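Sorting trays for a shared workbench: how should small electrical parts be kept apart?

Community help - Workshops and storage
Posted by Tredar Bench Users

Our association maintains a shared electrical bench at the Skevbridge premises. Members use it for repairing switch boxes, replacing push buttons and practising the wiring of control panels. At present all small parts are returned to a single deep drawer, and a considerable part of each Saturday session is spent looking for them. Tape, terminal blocks and cable glands are the items most often mislaid.

We have been authorised to purchase shallow plastic trays and a covering for the bench top, which is bare metal and noisy. We should be grateful for advice on two matters. First, should parts be separated by type or by job? Secondly, is a soft covering such as felt suitable for this work, or does it collect too much debris? The bench is 2000 mm long and is used by no more than 3 members at a time.

Kirnum Stores
Moderator - 92 replies

Separation by job is recommended for work in progress, and separation by type for storage. The two should not be mixed on the same bench.

For work in progress, allow two trays to each member, in clearly different colours. One colour holds the components that belong to the job. The other receives consumables and tools as they are needed, such as tape, ferrules and a screwdriver. The colours should have the same meaning at every position on the bench, and a notice to that effect should be fixed to the wall. Trays with a low rim are preferable, as the hand can reach the contents without tipping them.

As regards felt, it is acceptable for assembly and sorting. It is quiet and small screws do not roll on it. It should not be used where wire is stripped or soldering is carried out. Strands of copper become caught in the surface and are difficult to remove. A separate hard board should be provided for that work.

Skev_Member
New member

We just use old baking tins and they are fine. Felt gets fluffy. Label everything.

Duangkaew Training Rooms
Registered organisation

We agree in general with the moderator's reply and would add the following from our own practice. Our benches are covered in grey felt and each position has a red tray and a blue tray. Switch boxes, push buttons and rail-mounted parts go in the red tray. Rolls of tape go in the blue tray, which is otherwise kept clear.

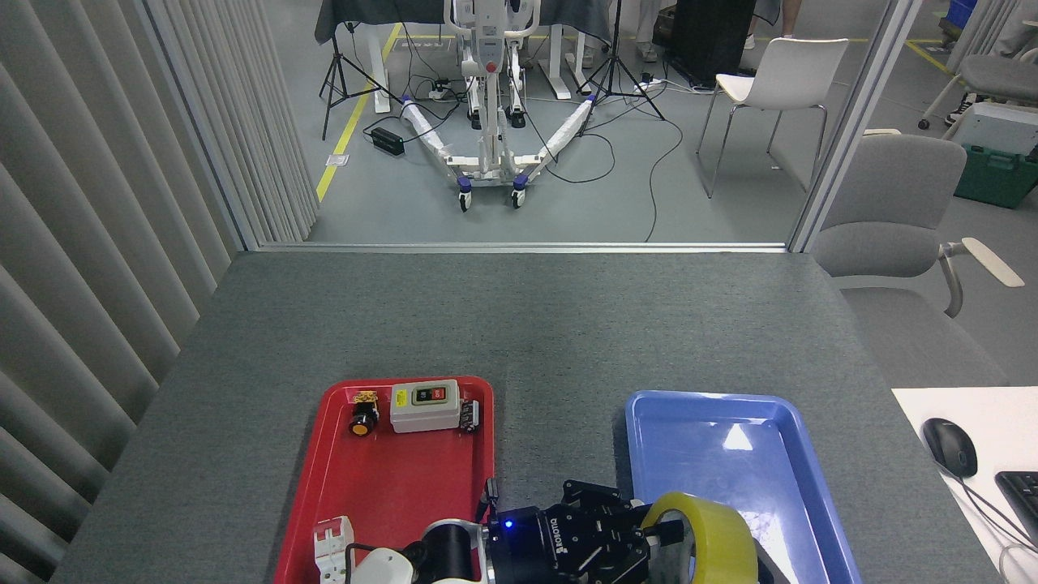
How often should a felt bench covering be cleaned?
Once a week is sufficient for ordinary sorting work, using a vacuum cleaner with a narrow nozzle, and at the end of any session in which wire has been cut nearby.

We would also advise leaving a strip of bench between the two trays. When they are pushed together, parts are put down in the wrong one - this was our most frequent fault in the first month. Each session closes with a period of 15 minutes in which both trays are emptied and the parts returned to the labelled drawers.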